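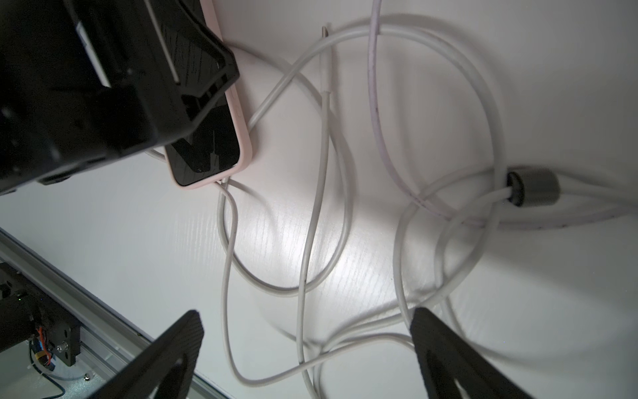
*Fig. 21. Wrist camera view: phone and charging cables on the white work surface.*

## 3. Cable chores: what to expect and how to set up

Sorting out phone cables is the hardest chore in the Dresorwood household set. The arm can pick up a phone and set it down again with few problems. Freeing one cable from another is still unreliable, and you should expect to finish the job by hand on many runs.

Cables change shape whenever they are touched. A loop that was clear of the fingers when the move was planned may be under them by the time they close. White cable on a white table is harder again, as the camera has little contrast to work with.

### 3.1 Before you start

1. Unplug every charger at the wall. Leave the phone's own cable attached if the chore includes unplugging it.
2. Clear away anything that is not part of the chore.
3. Lay the phone flat, screen up. A soft case gives the fingers a better hold than bare glass.
4. Put the cables down loosely. Do not pull crossings tight.
5. Turn down the table lamp if the middle of the surface shows as a bright patch on the monitor.

**Caution:** Keep cables away from the rail at the table edge and from the wiring on its bracket. The arm cannot reliably tell its own leads from yours.

### 3.2 Running the chore

1. Select programme 852 on the Pedden controller.
2. Check the wrist view. Both finger tips should be visible at the bottom of the picture.
3. Touch each cable end on the monitor to mark it. If an end is hidden, mark the nearest clear length.
4. Press **Start** and keep one hand near the stop button.
5. When the arm pauses, look at the crossing it has chosen. Press **Accept** or **Skip**.

After 2 failed grasps on the same cable the arm parks itself. Move the cable a little and press **Resume**.

**Note:** Ferrite beads (the hard cylinders found on some cables) are easy to grip but catch on other strands when lifted. Mark the bead as "avoid" unless it lies clear of any crossing.

**Caution:** Never let the arm pull on a cable that is plugged into a phone. Set the pull limit to Low first.

### 3.3 If the tangle gets worse

Stop the run, open the fingers from the menu and lift the cables out yourself. Do not reverse the last move, which can tighten a loop round a finger.

Oriana Fuentealba at Grirnwood keeps the list of cable types tried so far. Send her the run log and a note of the cable's thickness and colour.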